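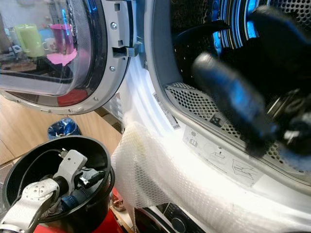

Short fiction

Jeanie Gillies had 15 minutes before the bus and the washing still to do. She opened the machine door and went back upstairs for the sheets.

The letter was on the bed where she had left it. Ruaridh Crichton had written from Tarnent, on both sides of the paper, to say the house was sold and she could have the piano if she could get it moved. Zaltero had quoted him £449 for the van and two men. He thought that was fair. He did not say who would pay.

She had not played since their mother died. The piano had a dead key near the top and a ring on the lid from somebody's glass. It would not go up her stairs — she knew that without measuring.

She pulled the sheets off and the letter went with them. She found it again in the hall, folded it and put it in her coat.

At ten past four she rang him from the bus stop.

"It won't fit," she said.

"You could take the legs off."

"It's an upright, Ruaridh."

He was quiet for a bit. She could hear him walking about on bare boards.

"I'll play you something, then," he said, and put the phone down on the lid. He was no better than he had ever been. The bus came and she let it go past.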